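Archivo cifrado Lamach 600: ficha de producto
Lectura: 8 minutos
Marzo. Por el equipo de documentación técnica de Andwood

El Lamach 600 es un equipo de seudonimización y custodia de claves para organizaciones que tratan datos personales de categorías especiales: laboratorios clínicos, servicios de prevención, unidades de investigación y archivos municipales con expedientes sociales. Se instala entre el sistema que genera los registros y el sistema que los recibe, sustituye los identificadores directos por códigos y guarda la tabla de correspondencia en un módulo separado. El sistema receptor nunca tiene acceso a dicha tabla.

El equipo se suministra en formato de bastidor, con una altura de 2 unidades, doble fuente de alimentación y módulo de claves extraíble. No requiere conexión a internet para su funcionamiento ordinario. Las actualizaciones de firmware se cargan desde un soporte firmado o a través de un servidor interno de distribución.

Ámbito de aplicación

El Lamach 600 está pensado para flujos en los que el responsable del tratamiento necesita entregar datos a un tercero, o a otro departamento propio, sin entregar la identidad de los interesados. Los casos más habituales entre los clientes de Andwood son la cesión de resultados analíticos a grupos de investigación, la explotación estadística de historiales y la externalización de la facturación.

Conviene recordar que un dato seudonimizado sigue siendo un dato personal. El Reglamento General de Protección de Datos lo define así en su artículo 4.5 y exige que la información adicional que permite la reidentificación figure por separado y esté sujeta a medidas técnicas y organizativas. El equipo cubre la parte técnica de esa separación. La parte organizativa (quién puede solicitar una reversión, con qué justificación, durante cuánto tiempo se conserva la tabla) corresponde al responsable y debe quedar documentada antes de la puesta en marcha.

El producto no anonimiza. Si la finalidad exige datos anónimos, debe realizarse un análisis de riesgo de reidentificación sobre el conjunto completo, incluidos los atributos indirectos como código postal, fecha de nacimiento o diagnóstico poco frecuente. Para esa tarea existe el módulo de software De Luca, que se licencia aparte y se describe más adelante.

Funcionamiento

Los registros entran por la interfaz A en uno de los formatos admitidos. El motor de reglas identifica los campos configurados como identificadores directos y calcula para cada uno un código mediante una función con clave. La clave reside en el módulo extraíble y no se exporta en claro en ningún momento. El registro resultante sale por la interfaz B. Las dos interfaces pertenecen a segmentos de red distintos y el equipo no enruta tráfico entre ellas.

Cada destinatario se define como un dominio. Un mismo interesado recibe códigos diferentes en dominios diferentes, de modo que dos destinatarios no pueden cruzar sus ficheros por el código. Si el responsable necesita que dos entregas sean enlazables, ambas deben asignarse al mismo dominio; la operación no puede realizarse a posteriori sin una reversión autorizada.

La configuración de fábrica admite hasta 272 dominios simultáneos. El número de campos por registro está limitado por la memoria de trabajo, no por licencia.

Identificadores de muestra

En entornos de laboratorio, el identificador no viaja solamente en el fichero. Figura también en la petición, en la etiqueta del soporte y, con frecuencia, en el nombre del archivo que genera el analizador. Una seudonimización que actúe únicamente sobre la base de datos deja intactas esas otras vías. El Lamach 600 incorpora por ello un servicio de emisión de códigos para etiquetado, que genera el código de muestra en el momento del registro y lo remite a la impresora o al sistema de gestión del laboratorio.

En el caso de las microplacas, el código de placa y la posición del pocillo forman conjuntamente un identificador indirecto. El plano de placa, es decir, el fichero que relaciona cada posición con una petición, debe tratarse como parte de la tabla de correspondencia y almacenarse con el mismo nivel de protección. El equipo acepta planos de placa en CSV y los incorpora al módulo de claves tras validar que no existen posiciones duplicadas.
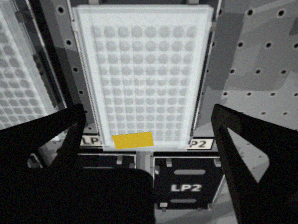

Microplaca de 96 pocillos con etiqueta amarilla (imagen generada por ordenador).

El código emitido no contiene fecha, centro ni número correlativo. Esta restricción es deliberada: los códigos correlativos permiten deducir el orden de llegada y, combinados con una agenda de citas, identificar a los pacientes. Los laboratorios que precisen un orden visible para el trabajo diario pueden activar un sufijo de turno, que se elimina automáticamente en la interfaz B.

Control de acceso y reversión

La reversión de un código requiere la intervención de dos perfiles distintos. El solicitante introduce el código, el dominio y el motivo, que debe seleccionarse de una lista cerrada definida por el responsable. El autorizador aprueba o rechaza la solicitud desde una sesión independiente. El sistema impide que una misma credencial ejerza ambas funciones, incluso en cuentas de administración.

Existe un procedimiento de urgencia para situaciones en las que esté en riesgo la vida del interesado, por ejemplo un hallazgo crítico detectado en una muestra de investigación. En ese supuesto la reversión se ejecuta con una sola credencial y genera un aviso inmediato a la dirección configurada. Andwood recomienda que ese aviso llegue al delegado de protección de datos y que cada uso del procedimiento se revise por escrito.

Registro de actividad

Toda operación queda anotada en un registro encadenado. Las entradas incluyen la credencial, la operación, el dominio, la hora y el resultado. No incluyen el contenido de los campos, con el fin de que el propio registro no se convierta en un segundo fichero de datos personales. El plazo de conservación es configurable, con un valor inicial de 900 días. El responsable debe ajustarlo a su política de conservación y a los plazos de prescripción que le resulten aplicables.

El registro puede exportarse en formato firmado para atender requerimientos de la autoridad de control o auditorías internas.

Derechos de los interesados

La supresión de la entrada de un interesado en la tabla de correspondencia impide la reversión de sus códigos en todos los dominios. No borra los registros ya entregados a los destinatarios, que deben gestionarse conforme al contrato o acuerdo de cesión. Tampoco convierte esos registros en anónimos por sí misma, extremo que conviene explicar en la respuesta al interesado.

Las solicitudes de acceso pueden tramitarse con el informe «Entregas por interesado», que enumera dominios y horas de salida. Para emitirlo es necesaria una reversión ordinaria, con sus dos credenciales.

Características técnicas

Formato: bastidor, 2 unidades de altura
Consumo máximo: 272 W
Rendimiento sostenido: alrededor de 600 registros por segundo con reglas de complejidad media
Dominios: 272
Interfaces de datos: A (entrada) y B (salida), en segmentos separados
Interfaz de gestión: dedicada, con autenticación por certificado
Formatos de entrada: CSV, XML, JSON, HL7 v2
Formatos de salida: los mismos, con independencia del formato de entrada
Módulo de claves: extraíble, con borrado por apertura
Conservación del registro: 900 días (valor inicial)

El rendimiento disminuye cuando se activan expresiones regulares sobre campos de texto libre. Andwood desaconseja utilizar el equipo como único filtro para texto libre: los informes narrativos contienen con frecuencia nombres de familiares, direcciones o profesiones que ninguna regla de patrón detecta de forma fiable.

Módulos y accesorios

De Luca. Software de análisis de riesgo de reidentificación. Calcula el tamaño de los grupos de equivalencia sobre los atributos indirectos seleccionados y propone generalizaciones. Se ejecuta en un servidor del cliente y lee exclusivamente la salida de la interfaz B.

Brernwood. Caja de custodia para el módulo de claves de reserva. Incluye precintos numerados y hoja de control de aperturas. El módulo de reserva debe guardarse en un edificio distinto al del equipo principal.

Instalación y requisitos previos

Antes de la instalación, el cliente debe facilitar el inventario de flujos afectados, la relación de campos por flujo y la designación de solicitantes y autorizadores. Si el tratamiento requiere una evaluación de impacto, esta debe estar concluida, al menos en lo relativo a la descripción de las operaciones y a las medidas previstas. Andwood no redacta evaluaciones de impacto, pero entrega la descripción técnica del equipo en un formato adecuado para anexarla.

La puesta en marcha se realiza con datos ficticios. El paso a datos reales exige la firma del acta de generación de claves, de la que Andwood no conserva copia. La pérdida simultánea del módulo principal y del de reserva es irreversible.

Mantenimiento

El contrato de mantenimiento cubre la sustitución del chasis, las fuentes y las tarjetas de red. El módulo de claves no se recoge ni se repara fuera de las instalaciones del cliente. En caso de avería se destruye en presencia del responsable y se restituye a partir del módulo de reserva. Los técnicos de Andwood no disponen de credenciales de reversión y el acceso remoto está desactivado de fábrica.

Contacto: formulario de consultas técnicas | © Andwood. Todos los derechos reservados | Volver arriba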